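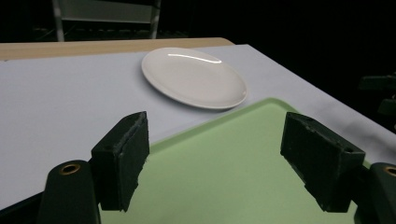
Speaker notes: "How to run a charity drive without losing your friends or the parking lot"
Undmont Community Hall, 1/22/21
(Slow down. You talk too fast when the room is quiet.)

OPENING

Thank them for coming. Mention that the heating is on, because it makes a noise and people will look at the ceiling.

Start with the tractor story. First charity run we ever held, from Vatard to Undmont, was advertised as a parade of farm vehicles in aid of the hospice. We had a route, a banner and a brass band. What we had left off the list was asking the farmers if they needed their tractors that day. It was May. They needed their tractors that day. The parade was 2 machines and a man on a ride-on mower, and the band outnumbered the engines until well past the church.

Pause. If they laugh, go on. If they don't, go on anyway.

We still raised $800, most of it from people who felt sorry for us. I don't recommend pity as a business model, but it does pay in cash.

WHO THE MONEY IS FOR

Say this early and say it plainly. The run pays for overnight stays for families who have someone in the hospice and live too far out to drive home. Gas, a bed, breakfast. It isn't research and it isn't a new wing. I've had people press twenty dollars into my hand and tell me they hoped the cure came soon, and I had to stand there and explain pancakes.

Point for the room: if your own helpers can't say in one breath where the money goes, fix that before you print anything. We printed first. I have a box of very nice flyers in my garage that say "for a good cause."

THE ROUTE

(Put the map up. If the map is upside down again, just turn it. Don't make a speech.)

The route is 35 miles now, Vatard to Undmont by way of Grurwood. It used to be longer. We had a loop out to the reservoir that everybody on the planning side loved, and the drivers told us, politely, for several years, that old tractors don't care for hills. We have since taken out the hill.

Things to cover here, keep it quick:
Ask for the road permit before you tell the newspaper the date. We did it the other way around once and the paper was very gracious about running the story again.
Drive the route yourself at the speed of the slowest thing in the parade. It will take most of a morning and you'll learn where there's no shade.
Find out who else is using the road. Grurwood holds its school fair in May and they were there first, by several decades, as they will tell you.
Bathrooms. I'll say it again at the end. 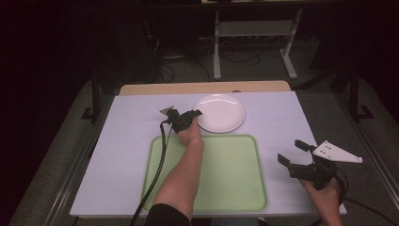
On Grurwood, be fair to them. We came through the middle of town in the middle of their egg-and-spoon race, and it was loud, and one of the ponies took it personally. They wrote us a letter. It was a good letter. The next year we moved our start time and they saved us a stretch of curb by the school, and now it's the best stop on the whole run. Half the kids want to be tractors when they grow up.

FEEDING PEOPLE

Lunch is where I lost most of my illusions.

We asked everyone to bring a dish. Everyone brought potato salad. I've nothing against potato salad, but there's a point at which it stops being lunch and becomes weather. The following year we put up a sign-up sheet with headings, and that mostly works, if you accept that some people will cross out "hot dish" and write "potato salad."

(Ask for a show of hands: who here has brought the potato salad? Be kind.)

Charge for lunch. We were shy about this. We put out a jar and hoped, and the jar collected enough for napkins. When we set a price, people paid it without blinking and several told us it was too low. It was too low. We raised it.

SPONSORS

McPhee, the feed store, has backed us from the second year. I'd like to tell you we won them over with a proposal. We owed them for the hay bales and went in to ask for more time, and came out with a sponsor. So my advice on sponsors is to go in person, know what you're asking for, and try not to owe them money when you do it.

What they wanted in return was small. Name on the banner, spelled right. We managed that on the third banner. They've been very decent about the first two, one of which now covers my woodpile.

Don't promise a sponsor a crowd. Promise them a thank-you and then send it. We missed the thank-you one year and I heard about it at the checkout, from the cashier, with people behind me.

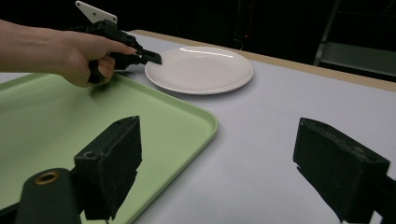 Same goes for whoever lends you a field. Put the gate back the way you found it, pick up the litter, and go around with a card the week after. A field owner who has been thanked will lend you the field again. One who has found a folding chair in the baler will not, and I can give you that one as firsthand knowledge.

WHEN IT RAINS

Have a rule and write it down. Ours is that we go in rain and we stop for thunder. Before we had the rule, we had a discussion, in the rain, with all the engines running, and it went on so long that the rain stopped and we'd missed the start.

(Skip this part if time is short. They've all been rained on.)

MONEY, THE BORING KIND

Count it the same day, 2 people in the room, both sign the sheet. This has nothing to do with trust. By evening everyone is sunburned and nobody can add. One year we got 3 different totals from the same cashbox and went home with the one we'd reached twice.

Buy the insurance. Read what it says about passengers on trailers. Then go and have a word with the brass band.

Announce the total within a week, even if it's smaller than you'd like. People gave it, and they'd like to hear what it came to.

CLOSE

Sign-up sheets for this year are by the door. Drivers on the left, helpers on the right. If you're not sure which you are, you're a helper.

Vatard people: we need marshals at the bridge, and the job comes with a vest.

Bathrooms! Book them now. Then call in April and check that they're still booked.

Take questions. If someone asks about bringing back the hill, the answer is no.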